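Zidorar Hand Group: Minutes of the Fault Review
Friday, January 1, 2021, bookshelf poster trial 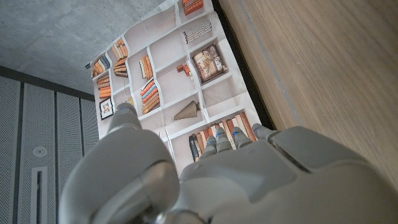 1. Opening

Meeting started a few minutes late while the Wimo logs finished loading. Thanks to everyone who came in on a holiday! Last minutes approved with one fix: the spare wrist cable is at Lau, not in our own stores.

2. What went wrong

During poster work the hand is meant to stop when the fingertips meet the paper. On run 38 it did not. The stop signal was logged, but the fingers kept closing for 900 milliseconds before the drive let go. The sheet pulled against its fixing and the operator hit the red button. No injuries, no damage to the hand. The button worked exactly as it should, and the group was very pleased to hear it.

3. Cause so far

Great detective work by the software side here. They went through all 1669 entries in the Wimo log and found the late stop in 2 places, both right after a thumb recalibration (and never at any other time, which is a lovely clean clue). It looks like the recalibration routine holds on to the contact channel too long. Skullelura, who supply the finger drives, have been sent the log and asked whether the drive can also queue commands. No reply yet.

4. Discussion

Thin paper on a flat surface is a tough test, and several people said how well the hand has done with it up to now. There was a lively debate about moving to foam board. Decided to stay with paper, at half speed. One member wanted a hard current limit on each finger as well. Agreed, and people were keen to see it running.

5. Actions

- No thumb recalibration during a session until the fix is in. Software to lock the menu item.
- Operator stays within reach of the stop button on every run.
- Hardware to draft current limits for all fingers and the thumb.
- Get the spare cable back from Lau.
- Repeat the full poster set once the fix is loaded; results to the May meeting.

6. Any other business

The log viewer's new color coding is a big hit. Please keep it!

Zidorar Hand Group | Contact | Copyright Zidorar | Back to top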